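Povadex
A word list for the patterns and finishes found around the house

README for the current release

Welcome, and thank you for looking in. Povadex is a small list of the words people use for the patterns on ordinary household surfaces: worktops, floor coverings, tablecloths, wallpaper, tea trays, the inside of a kitchen drawer. It began as a page of notes kept while I was helping to sort the sample books at Stullusley, where the same grey pattern turned up under four different names and I kept forgetting which was which. The page grew into a notebook, the notebook grew into a spreadsheet, and a kind reader asked whether the spreadsheet could be shared.

There are 100 entries in this release. It is a small number, I know, but each one has been read through slowly and more than once, and I would sooner add to it gently than fill it with words I have never heard anyone say.

What is in the folder

entries.csv – the list itself, one pattern word to a line
variants.csv – other spellings and local names, each pointing back to an entry
notes.txt – longer remarks where a single line would not do
sources.csv – where each word was found
families.csv – the pattern families and the entries in each
README.txt – the page you are reading

That makes six files in all. They are plain text in UTF-8, with commas between the columns and double quotes around anything that has a comma of its own. If your spreadsheet program asks you something alarming when you open them, choosing UTF-8 and comma will nearly always put it right.

The columns in entries.csv

id: a short code that never changes, even if the word is respelt later
word: the pattern word in its most usual form
family: stone, wood, weave, check, stripe, floral, speckle or plain
gloss: a meaning in everyday words, kept to one sentence
register: trade, shop, home or mixed
first_source: a code that matches a line in sources.csv
comment: anything else, often blank

The register column is the one I get the most letters about. "Trade" means that I found the word in a pattern book or an order sheet. "Shop" means it was on a label or a ticket that a customer would see. "Home" is for words people use to one another, such as "the swirly one" or "porridge", the second of which I have now met in enough kitchens to be sure it belongs here. "Mixed" covers everything that crosses over.

A word about the stone family

The stone family gave the most trouble, and anyone using the list for lessons or for labelling may like to know how the lines were drawn. I use "veined" for a pattern with lines running through a paler ground, "clouded" where the colour changes softly with no clear line, and "speckled" where there are dots or flecks. "Marbled" is kept as the wide term that takes in the first two. Shops use "marble" very freely, so an entry reading "marble-patterned" tells you about the look alone and says nothing at all about what the thing is made of.
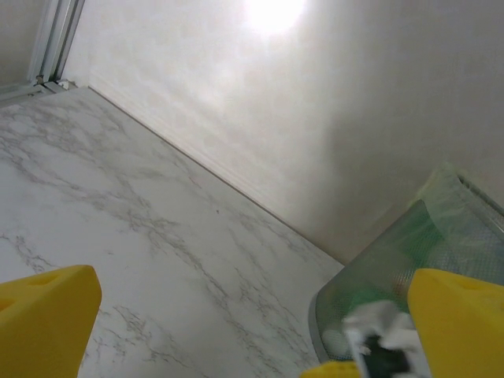
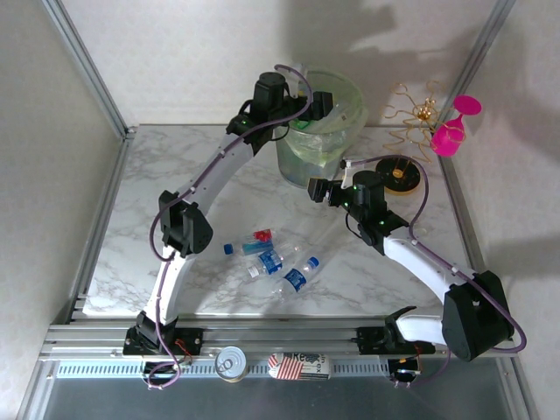
Marble-patterned surfaces: close to in the first view, further back in the second.

"Mottled" sits awkwardly between the stone and speckle families. After going back and forth I have put it in speckle with a cross-reference in variants.csv, although the older sample books at Stullusley would have it the other way about. If your own work needs it under stone, do move it, but please leave the id alone so that the other files still match up.

How the words were gathered

Most came from the Stullusley sample books. The rest came from shop tickets, from the Harasym pattern sheets, and from a round of short conversations in which people were asked what they would call the pattern on their own kitchen table. Only the pattern words were written down. There are no names, addresses or ages anywhere in the files, and there never were any in the notebook either.

The Harasym sheets deserve a small warning. They are lovely things, but whoever put them together was fond of place names, and 30 of the words on them seem never to have been used anywhere else. I have left those out of entries.csv and listed them at the end of notes.txt, where they can be enjoyed without getting in anybody's way.

Checking

Each entry was read against its source a second time, with a gap of several weeks in between. In 98 cases the two readings agreed. The other two are "watered" and "moiré", which I am still not sure should be separate, and both carry a comment saying so.

Known gaps

Bathroom tiles are thinly covered. Carpets are hardly there at all, and I would love some help with them. The list leans heavily towards words used in English-speaking homes, and towards older speakers, who were the ones with time to sit and talk. Please don't treat it as a record of what everyone says.

Opening the list in Lokar

If you use Lokar for your glossaries, import families.csv first and entries.csv second. Done the other way round, every word lands in "plain" and you will have a dull afternoon putting them back – I speak from experience. Variants can go in at any point after that.

Sharing and corrections

You may copy, change and pass on the files for any purpose, as long as you mention Povadex and say what you altered. Corrections are very welcome, and so are new words. It helps enormously if you can say where you came across the word and what sort of thing the pattern was on. I answer slowly, usually in the evenings, but I do answer.

The next release is planned for May, with the tile words first in the queue.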